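家庭自动化与DIY › 机械臂版块 › 搭建记录

主题：双臂厨房台面搭建记录，开烤箱门这一关终于有眉目了

楼主 wovum_elis

先报个到，潜水很久，第一次自己开帖。我叫 Elis Hopkin，平时在 Gitier 共享工坊混，占着里面一个靠窗的角落，折腾两条机械臂快一个冬天了。项目代号 Wovum，名字没什么含义，当时键盘上随便敲的，后来大家叫顺口就不改了。

目标说起来很家常：让两条臂在一张台面上做点厨房里的杂活，拿盘子、挂杯子、开关烤箱门。搬东西那部分之前已经能跑，成功率时好时坏，但至少看得出它想干什么。烤箱门是另一回事。门是往下翻的，夹爪抓住把手以后要跟着走一段弧线，走得稍微直一点，不是打滑就是跟门较劲，听着那个声音我心都揪起来了！

布局换过好几版，现在基本定下来：烤箱靠一侧，杯架和托盘放中间一带，碗碟架放远处，底下铺棕色的垫子。铺垫子是 Mererid Jenkins 的主意，白桌面反光太厉害，识别老是飘，铺上以后好多了，真心推荐各位试试。 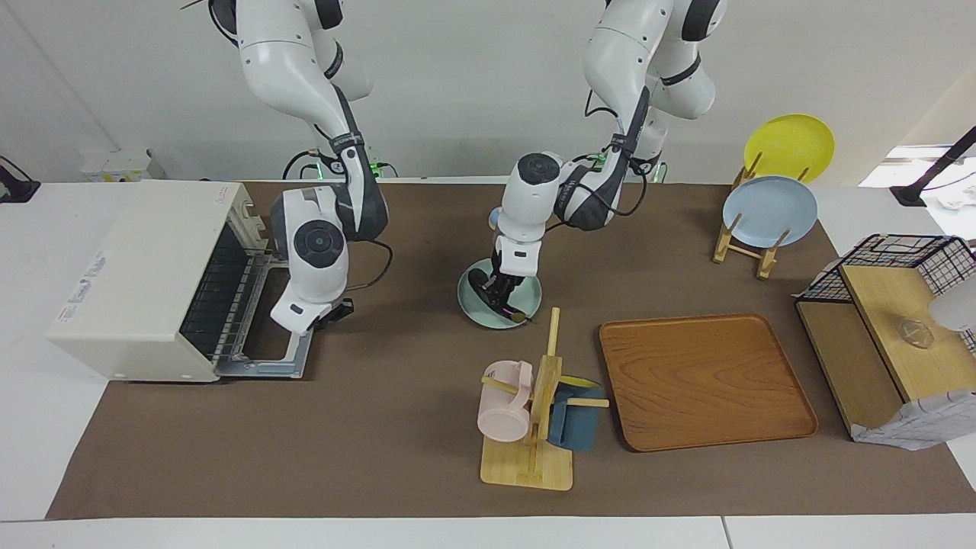
Gitier 工坊，二月

今天主攻两条臂同时干活。一条去对付烤箱门，另一条在青绿色的盘子那边夹小东西，两边各走各的轨迹，中间不许打架。以前我是让它们轮流动，一条停稳了另一条才起步，安全是安全，看着真能把人急死。现在改成共用一个时间轴，每条臂先把自己接下来要占的空间“登记”一下，冲突了就让后来的那条等。写完跑起来的那一刻我在工坊里喊了一嗓子，把隔壁车木碗的人吓了一跳，抱歉抱歉。

几个目前的参数和心得，写给想做类似东西的朋友：

控制环路里加了力限制，门这一步设得比搬盘子低很多，宁可抓不动也不要硬来。
开门的弧线分成5段，每段结束检查一次夹爪开度，开度突然变小就当滑脱处理，退回去重抓。
挂杯子的木桩太短，杯耳对不准就会顶在桩头上，这个还没解决，后面细说。
线缆我是沿着臂的外侧走的，肘部和腕部都留了余量，走之前一定先手动把每个关节转到极限看看会不会扯到。

欢迎拍砖，也欢迎一起玩。

2楼 台面上的猫

好帖！先收藏。问一句，走弧线的时候你是按铰链位置算出来的，还是手把手拖动示教录下来的？我去年拿 Kettler 的小臂试过开柜门，算出来的弧线怎么都跟实际差一点，最后改成示教，一下就通了。

3楼 wovum_elis（楼主）

回2楼：先算后修。铰链位置我量了好几遍，算出一条基准弧，再拖着臂走几次，把偏差补进去。纯示教我也试过，问题是烤箱只要挪一点点就得重录，而这东西轻得很，门一拉它自己就会跑。

4楼 grewal_rk

我来唱个反调，语气冲的话先道歉。

我觉得楼主把难度堆在了错的地方。门的弧线又分段又检测开度又重抓，这一大套，换一个带被动柔顺的手腕，大半都用不着了。夹爪和腕子之间加一层能晃的东西，门自己会把夹爪带到该去的位置。我给一个洗碗机门做过，橡胶垫加弹簧，材料费便宜得不好意思说，代码只剩下“抓住、往后下方拉”。

另外共用时间轴那个，两条臂还好，再加一条你试试，登记空间的逻辑会炸。

Rajkumari Grewal，常年混隔壁机械结构版

5楼 wovum_elis（楼主）

不冲不冲，这种回复我最爱看！

被动柔顺我认真考虑过，担心的是搬盘子。腕子一软，盘子插进架子那一下就会左右摆，碗碟架的木柱间距本来就窄，稍微歪一点就插不进去。你那个洗碗机门是专机专用吧？我这两条臂什么都得干。不过你这么一说，我想试试可以锁死的柔顺结构，开门时放开，搬盘子时锁上。有现成的思路可以抄吗？

6楼 grewal_rk

专机专用，这点你说得对，我收回一半。

锁死结构可以看看电磁铁吸合的那种，断电软，通电硬。缺点是重，末端重量一上去你的力限制又要重调。另一半不收回：先别写那么多代码，拿橡胶垫夹两层试一个晚上，看看门那一步能好多少，再决定值不值得做可锁的。

7楼 Sushil在修东西

插一句别的。力限制低这件事我举双手赞成。我们这边有人拿同类臂拉抽屉，力给大了，面板直接拽下来，螺丝孔都豁了。Elis 你的烤箱固定了没有？看3楼的意思是没固定？

还有急停，急停装在哪儿？两条臂同时动的话，我建议一个按钮断两条，千万别分开。半夜调试脑子是糊的，手会按错。

8楼 wovum_elis（楼主）

急停是一个按钮断两条，装在我坐的这边，伸手就到，出了事闭着眼也能拍到。

固定还没做。我打算在烤箱脚底下加防滑垫，不想打孔，台面是工坊公用的，周末别人还要用。

9楼 台面上的猫

防滑垫别买太厚的，太厚的会有弹性，门一拉整台烤箱往前点头，比滑动还烦。我用的是裁下来的薄硅胶片，四个脚各一小块，拉400次以后检查，边缘有点起皮，还能用。

10楼 wovum_elis（楼主）

周日更新！

硅胶片贴上了，谢谢猫。Rajkumari 说的橡胶垫也试了，夹了两层，丑得要命，但是，但是，门那一步明显顺了，5段弧线我砍到3段照样走得下来。搬盘子果然变差，插架子的时候晃，和我担心的一样，所以可锁的结构我决定做了，图纸画到一半。另外换了一批物件的位置，顺便看看识别是不是把布局背下来了。

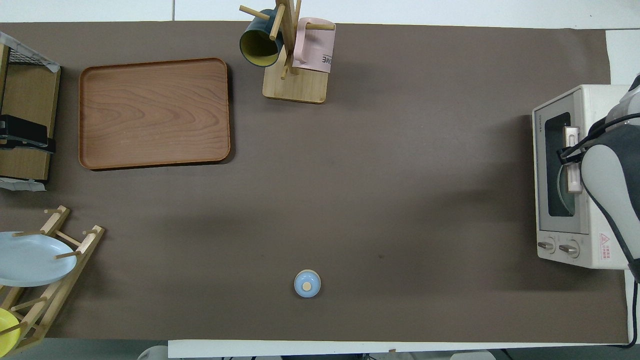 抓把手的策略这次也重写了，原来是夹爪正对着把手中间去，现在允许它在一段范围里自己挑位置。挑的标准很土，就是看哪里离旋钮远、哪里夹爪转得开。门上这种偏粉的米色把手比我预想的好认，跟灰色的门框分得很开，阈值几乎没怎么调。两个银色旋钮倒是麻烦，反光一变，检测框就跟着跳，我暂时把那一块直接屏蔽掉了。等以后真要让它拧旋钮的时候再头疼吧，到时候肯定还得来这里求助。

木桩和杯耳的问题也有一点进展：先让杯子斜着靠近，碰到桩以后再转正。同一个杯子连挂5次，成了4次。没成的那次杯耳卡在桩头上，臂按力限制停住了，没有掉。

11楼 Mererid_J

垫子的功劳记我一笔，哈哈。

挂杯子我有个想法：别让它找杯耳，让它找杯口。杯口是圆的，从哪个角度看都是椭圆，拟合起来稳得多，找到杯口再在边上推杯耳的方向。杯耳从正面看就是一条细边，本来就容易丢。

12楼 grewal_rk

看到3段了，很高兴，我就不说“我早说过”了。（说了。）

11楼的办法碰到杯子挂着的时候不一定行，杯口朝下或者背对镜头就什么都看不到。从台面上拿起来挂可以，从架子上取下来就得换路子。

13楼 Mererid_J

取下来的时候桩的位置是已知的呀，顺着桩往外退就行，根本不用看杯口。

14楼 grewal_rk

前提是架子没被碰歪。这种杯架底座不大，臂蹭一下就转了。

15楼 wovum_elis（楼主）

你们俩说的我都遇到过……架子确实会转，昨晚就转了，后面连着几次全挂空。我准备每轮开始前先重新定位一次底座，方形的，边好找。挂的时候用杯口，取的时候用桩，先两套并着跑，看哪套先出毛病。

16楼 Eleri Kneath

新人提问，别笑我。我家里只有一条 Vikano 的二手臂，关节有点松，这种弧线动作能做吗？还是得先把间隙修好？另外预算有限，腕部相机和固定相机只能买一个，选哪个？

17楼 Sushil在修东西

回16楼：间隙先量一下再说。末端晃动在3毫米以内，开门这种动作问题不大，门自己会约束你。挂杯子就别想了。

相机我投固定的，新手先把全局看清楚，调试的时候也好复盘。

18楼 台面上的猫

相机这个我跟楼上意见相反，投腕部。固定相机最后那一下总被自己的臂挡住，偏偏最后那一下最需要看。

19楼 wovum_elis（楼主）

欢迎 Eleri！我偏向先上固定的，猫说的遮挡是真的，不过把机位架高一点、偏一点能躲开不少。关节松的话把速度降下来，减速段拉长，效果立竿见影。你开个帖吧，我去给你顶！

可锁手腕的图纸画完我传到附件区，电磁铁还没选型，有用过小号吸盘式的请留个型号。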